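Small Things on a Teal Table: Gallery

Welcome to the gallery page of Figueiredo. We are a small shop for kitchen and table things, second hand and new, and each month we choose a few objects and put their pictures on one page. This time it is a short page, only two pictures, but there is more text than usual, as many customers wrote to us about colours and how to put them together at home.

The table top in both pictures is teal blue. I painted a similar board for my own kitchen last January and I am still happy with it. Before, I had a white table, and on white every dark cup looked a little sad to me. On teal the dark things become calm and the warm colours become stronger. Orange and red are the best example. If you look at a colour wheel, you will find them on the opposite side from teal, so the eye goes to them first.

A few words about how to look at the pictures. Click on each to make it bigger. The colours on your screen may be a little different from the real ones, and on an old telephone teal often looks more green. If you want to be sure of a colour before you buy, please write to us and we will send a small painted card by post. The teal card is number 888 in our box, so you can simply ask for this number.

1. Black and orange

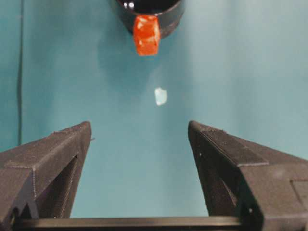

2. White and orange-red

The second pair is quieter. A round white disk and a small orange-red block are next to each other on the teal, and nothing more is needed for a nice contrast. White is a good neighbour for a strong colour, but I would not use too much of it - one white thing for one bright thing is enough on a small table.
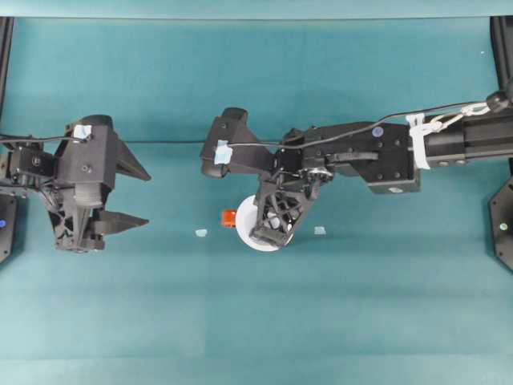
Can I paint my old table in this colour at home?
It is possible with most wooden tables, if you take the time to prepare them well. Wash the top with warm water and a little soap, let it dry for one night, and then sand it lightly with paper of grade 80. Wipe away all the dust. We use the Fendo table paint, two thin coats, and we wait 12 hours between the first and the second. Do not put cups on it the next morning, even when it feels dry. I did this once and I had a ring in the paint for the whole summer.

More about the colours on this page

After the last gallery some readers asked why we show so few things together. The reason is simple. When many objects are on a table, you see a crowd, and you do not see the shape of each thing. With black there is one more point: a glossy black surface shows the light as small white spots, and these spots help you to understand that the surface is round. In the first picture you can find two of them near the rim of the black piece. A matt black cup does not do this so well and can look flat from a distance.

The orange part in the same picture is shiny too, and it has paler places where the light falls on it. I like this very much. A bright colour without any light on it can look like a sticker.

If you want to try the same idea at home, begin with what you have in the cupboard. Take one dark cup, one white saucer and one small thing in orange or red - an egg cup, a salt pot, even a mandarin. Put them on a blue or green cloth near the window and move them until you like it. I usually do it in the morning at 8, before the shop opens, because the sun comes directly to my table later and everything becomes too yellow.

In the shop now

We have dark cups from Ronis in two sizes, and the small ones can be stacked. The Stoveo pot stands are back in orange, but the red ones are still late and we do not have a date for them. Plain white saucers are in the basket near the door, mixed makers, and you are welcome to look through them as long as you want. The painted boards are made to order, so please bring the measures of your table with you.

The next gallery will be about yellow. If there is a yellow thing in your kitchen that you would like to see on this page, send us a picture of it with your name and the town where you live.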